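Faltport Hall Refit
Progress report to the Plerance Fund, May
Prepared by Jasmina Angelovski, project lead

Summary

The main hall is open and in use on both levels. The lighting work is complete, the railing work is complete apart from touch-up paint, and the storage work is behind schedule. Spending is within the grant. We are asking for one change to the budget, set out under Budget below.

The hall: white ceiling with round lights, black railings along the mezzanine
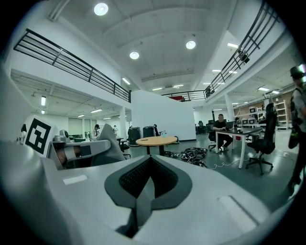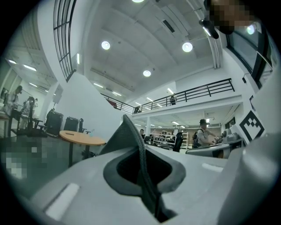

Work completed this period

Lighting. Claltavau Electric finished the ceiling lights in the main hall and the fixtures on the lower level. The upper and lower circuits are now switched separately, so a group working downstairs in the morning does not need the whole hall lit. The switches by the stairs have been labeled. One driver failed in the first week and was replaced under warranty at no cost to the project.

Railings. All fixings on the mezzanine railings were checked and tightened, and 12 posts were re-anchored. The building inspector has signed off on the upper level for normal use. Touch-up paint is still needed where the anchors were changed. We will do this on a Saturday morning when there are no bookings, as the smell lingers upstairs.

Walls and ceiling. Two coats of white on the walls and ceilings, finished before the lights were fitted. The painters had to come back once to patch around the new fittings. This was covered in their original price.

Work not completed

Storage. The shelving for the lower level has not been delivered. Chettiar Joinery has given us a new delivery week, and we have asked for it in writing. Until then the folding chairs stay in the side corridor, which narrows the way to the restrooms. We have moved the chair stacks to one side and kept the fire door clear.

Sound. Speech on the lower level is hard to follow when people are talking upstairs. This was raised at two user meetings. We have had one quote for sound panels and are waiting for a second. It was not part of the original application, and no grant money has been spent on it.

Use of the hall

We had 206 bookings in the reporting period. Most were for half a day. Evening use is still low – the side entrance is poorly lit and several groups have mentioned it. Weekday mornings are nearly full, and we have had to turn down 4 requests for regular slots.

Budget

The lighting contract came in under the quote, leaving $500 unspent on that line. We would like to move this to the storage line to pay for chair trolleys, which were left out of the first estimate. All other lines are unchanged. Invoices are attached as a separate file.

Next steps

Install the shelving and clear the corridor
Finish the railing paint
Get the second quote for sound panels
Price a light for the side entrance

Please let us know whether the transfer is approved before the shelving is delivered, so that the trolleys can be ordered at the same time.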